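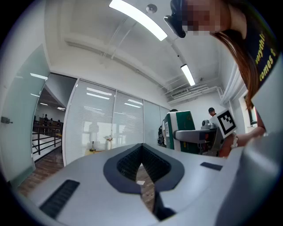

그리퍼 본체 카메라 시점. 오른쪽 위에 보이는 두 번째 그리퍼에 흑백 사각 마커가 붙어 있다.

Umura 핸드헬드 그리퍼 시연 데이터 – 결함 구간 안내 (README)

최종 수정: 2021-02-06
작성: Märta Torvik
검토: Holger Hellström

먼저 읽을 것

배포본에는 에피소드 2396개가 들어 있다. 그중 769개는 좌우 그리퍼의 상대 자세가 틀렸거나, 틀렸다고 의심할 근거가 있다. 지우지 않고 fault_flag 열에 표시만 해 두었다. 표시가 없는 나머지가 깨끗하다는 뜻은 아니다. 우리가 가진 검사로 걸리지 않았다는 뜻이고, 그 검사를 나는 별로 믿지 않는다.

무엇이 잘못되었나

한쪽 그리퍼의 카메라가 상대 그리퍼의 마커를 보고 두 손의 상대 위치를 잡는다. 마커가 잘 보이는 동안은 문제가 없다. 마커를 놓쳤을 때 추적기는 추적 실패를 기록하고 값을 비워야 하는데, 배포본을 만든 버전은 마지막 자세를 그대로 복사하면서 상태 값도 OK로 남겼다. 그래서 로그만 보면 손이 공중에 얌전히 멈춰 있다. 영상을 틀면 손은 움직이고 있다.

Njål Strömberg가 재생 시험을 하다가 발견했다. Tasberg 시험대에서 양팔 로봇으로 에피소드 하나를 재생했는데, 왼팔은 정상 궤적을 따라가고 오른팔은 한동안 서 있다가 추적이 복구된 지점으로 한 번에 튀었다. 두 손목이 부딪쳤고 오른쪽 손가락 패드 하나가 찢어졌다. 다친 사람은 없다. 시험대 울타리 안에 사람이 없었기 때문이고, 소프트웨어가 막아 준 것은 하나도 없다. 속도 제한은 켜져 있었지만 명령 속도가 아니라 관절별 평균 속도를 보고 있었다.

원인에 대한 설명과 그에 대한 의문

수집 소프트웨어를 맡은 Demirtaş의 보고서는 원인을 "조명 반사에 의한 일시적 마커 손실"이라고 적었다. 천장 형광등이 마커 면에 비치면 검출이 끊긴다는 것이다. 그럴 수는 있다. 다만 Hjørdis Öberg가 조명을 끄고 같은 동작을 반복했을 때도 정지 구간은 나왔다. 횟수가 줄긴 했는데, 시험이 한 번뿐이라 그 차이에 의미를 두지 않는다.

내 생각에는 어안 렌즈 가장자리의 왜곡 보정이 더 의심스럽다. 표시된 구간 상당수에서 마커가 화면 바깥쪽에 있다. 이것도 증명된 것은 아니다. 보정 파일이 장비별로 따로 있는지, 한 벌을 돌려쓴 것인지 문의했고 아직 답을 받지 못했다.

어느 쪽이 맞든 실패를 OK로 기록한 것은 조명 탓도 렌즈 탓도 아니다. 보고서에는 이 부분이 한 줄로만 언급되어 있다.

fault_flag 값

0: 검사에서 걸리지 않음
1: 상대 자세가 300 ms 넘게 완전히 동일함
2: 복구 시점에 위치가 급격히 바뀜
3: 1과 2가 모두 해당
9: 사람이 영상을 보고 표시함. 기준이 사람마다 달랐다.

알려진 한계

기준값보다 짧은 정지는 잡지 못한다. 기준을 더 낮추면 작업자가 실제로 손을 멈춘 구간까지 걸린다.

손을 멈춘 것과 추적이 멈춘 것은 자세 값만으로 구분되지 않는다. 영상을 봐야 한다.

값 9는 Joar Lundgren과 Öberg가 나누어 붙였다. 겹쳐서 본 에피소드가 없어서 일치도를 계산할 수 없다.

Ladby에서 수집한 묶음은 펌웨어 버전 기록이 빠져 있다. 같은 버전이라는 말을 전해 들었으나 확인하지 못했다.

얼굴은 모자이크 처리했다. 빠뜨린 곳이 보이면 에피소드 번호를 적어 보내 달라.

실제 로봇에서 재생하려면

fault_flag가 0인 것만 쓰더라도 궤적을 그대로 넣지 말 것. 연속한 두 명령 사이의 이동량을 직접 검사하고, 한계를 넘으면 보간하지 말고 정지시켜야 한다. 보간을 넣으면 튀는 동작이 부드러운 충돌로 바뀔 뿐이다. 첫 재생은 한 팔씩 따로 하고, 비상정지 버튼은 손이 닿는 곳에 둔다.

학습에만 쓰는 경우에도 1과 3은 빼기를 권한다. 학습 손실은 거의 변하지 않는다. 정지한 손은 예측하기 쉬우니 당연한 결과이고, 그것을 데이터가 괜찮다는 근거로 든 메일을 이미 두 통 받았다.

수정 계획

추적기 수정본은 3월에 나온다고 한다. 수정본이 나오면 원본 영상에서 자세를 다시 계산하고, 그중 1000개를 골라 두 사람이 각각 검토한다. 그 전까지 이 배포본의 버전 번호는 올리지 않는다.

변경 이력

0.3.1 fault_flag 열 추가, README 다시 씀
0.3.0 Tasberg 묶음 추가
0.2.4 "추적 품질 검증 완료" 문구 삭제. 누가 검증했는지 찾지 못함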